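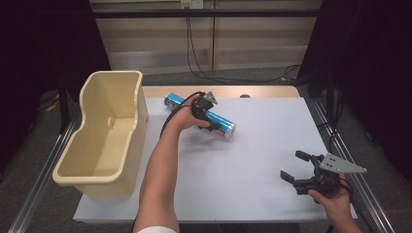
Ticket 189 – handheld grippers, cable rule
Last updated: 1 December 2024

Hi Serpil, picking this one up from Tomás. I've read the Simard guidance again and I think our bench rule is too vague! It just says "keep cables tidy", and everyone reads that differently (me included).

What I tried: 10 runs of can-into-bin with the cable looped back over the wrist, then 10 with it clipped to the sleeve. I had 2 dropouts on the right gripper in the first lot and none in the second – so I'd like the clip written in as a must.

Yvette also asked if we should stop when a can rolls. I'd say yes: fingers open, hands back, log it, start again. No chasing it across the sheet, please.

Still open: the wording for section 17. Solange has the draft and wants comments before it goes up on Sarnance. Leaving the ticket open till then.

Lyle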